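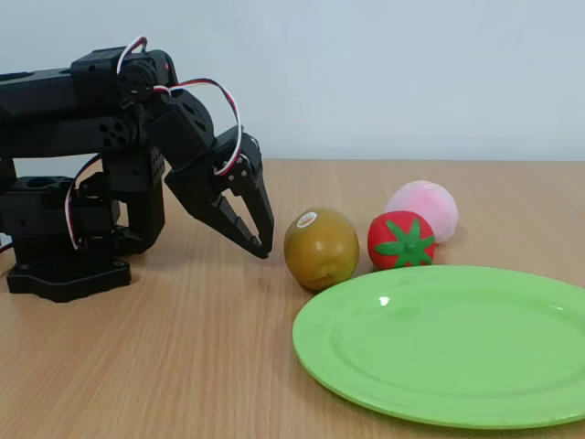 Section 4: Teaching the arm its first pick

By now your Jedumine arm should be bolted to its base plate and all the servos should answer when you ping them. If one doesn't, go back to Section 3 and sort out the IDs first. I skipped that once and lost a whole evening to a wrist that thought it was a shoulder.

I practise with toy fruit and a plastic plate. Use whatever's in the toy box, but start with something the gripper can get its fingers around easily. The kiwi is my usual first go.

1. Clear the table within reach of the arm, then put the plate down on the side away from your power supply.

2. Switch on the supply and open the Overgaard panel on your laptop. Wait for the status line to say READY.

3. Click Torque Off and hold the upper arm while you do it.

CAUTION: the arm drops the moment torque goes off. Keep your other hand out from under the gripper — those fingers pinch harder than you'd think.

4. Move the arm by hand until the gripper points down beside the fruit, with the tips just above the table. Click Save Pose and call it "hover".

5. Open the jaws wide enough to straddle the fruit, lower them over it and save that as "grab". Then do the same over the plate for "drop".

6. Click Torque On, set the speed to 14 and run the three poses in order.

NOTE: I set the gripper torque limit to 1,000 for hard plastic fruit and go lower for the soft stuff. If the fruit squirts out sideways, your grab pose is too high, so bring it down a smidge and save again.

7. Once you get a clean run, write down the wrist position the panel shows at "grab". Mine reads 2,463. Yours will be different, and it's handy to have when a servo horn slips and you have to redo the lot.

CAUTION: check your cable loops before you go any faster. Run the wrist through its full travel by hand with the torque off. If a cable goes tight anywhere, give it more slack and re-clip it.

Anyone building at the Viltdale workshop, please switch off at the wall when you pack up. Saving more than one fruit is covered in Section 5.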